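Screening the post should be dull work, and paid for as such

Most of the public argument about dangerous post concerns the people who send it. Far less is said about the sorting halls where it is stopped, or where it is not. I spent nine years writing operating procedures for mail screening contractors, and my view is that we fund the wrong half of the job. Money goes to detection equipment. The failures I was asked to write up were almost all in handling.

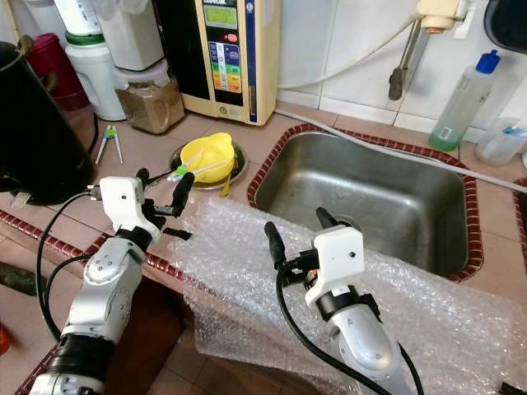
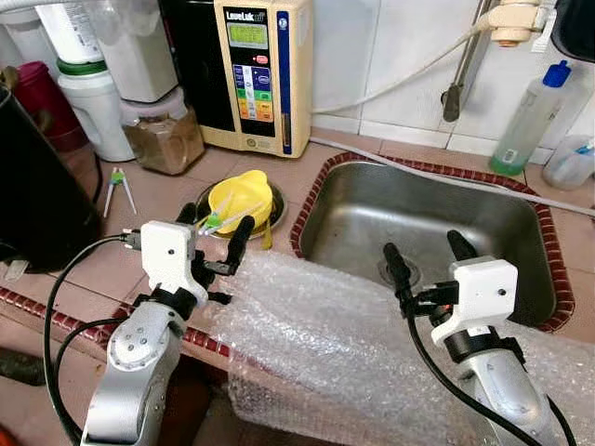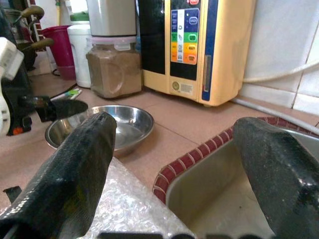
Take the arrangement at Drunard, which handles incoming post for a group of public offices. The site receives 1,405 items on a normal weekday in March, when the volume is neither high nor low. Each item is X-rayed, weighed and passed through an air sampling cabinet. The cabinet was supplied by Nivent and it does what the specification says. A suspect item is then lifted out, bagged, labelled and moved to a holding room to await the police.

It is at that last step that the procedure becomes thin. The X-ray stage has 48 pages of instructions. Bagging and moving has two, and one of those is a form. Staff are trained on the cabinet every quarter and on the bagging once, when they join. If a fine powder is present, the cabinet has already done its part by the time the item is lifted. Everything that matters afterwards depends on whether a person folds a bag correctly and which door they go through.

The usual reply from managers is that suspect items are rare. This is true, and it is an argument for more practice. A skill used twice a year is lost between uses. Fire wardens are drilled for this reason and there is little complaint about the cost.

A second reply is that the police will deal with it. They will, once they arrive. At Drunard the agreed response time is 12 minutes, and the holding room shares an extract duct with the staff corridor. I raised the duct in two successive reviews. It was recorded both times as a matter for the landlord.

Contracts make the problem worse. Trimport, which runs the labour side at several sites, is paid per item cleared. An item set aside earns nothing and stops the line while it is dealt with. I have seen no evidence that any operator has waved a letter through on that account, and I do not suggest it. But a payment scheme should not put the careful choice and the profitable choice on opposite sides. A flat fee for staffed hours would remove the conflict, and the paperwork would be shorter.

There is a better model. The Khunthong pilot kept the same cabinet and the same X-ray set, and spent over 400 hours in a year on handling drills. Items were planted in the ordinary flow without warning. Bagging was timed, and the route to the holding room was walked and checked against the plan. In the first month half the drills went wrong in some way, mostly at the door. The floor markings were changed and a second bag size was bought. The whole alteration cost less than one service visit to the cabinet.

Courts will go on dealing with the senders, and sentences will be argued over – that is proper. The offices that receive the letters have a narrower question to settle at the next contract renewal. They should ask to see the bagging instructions first, count the pages, and then ask when each member of staff last carried them out.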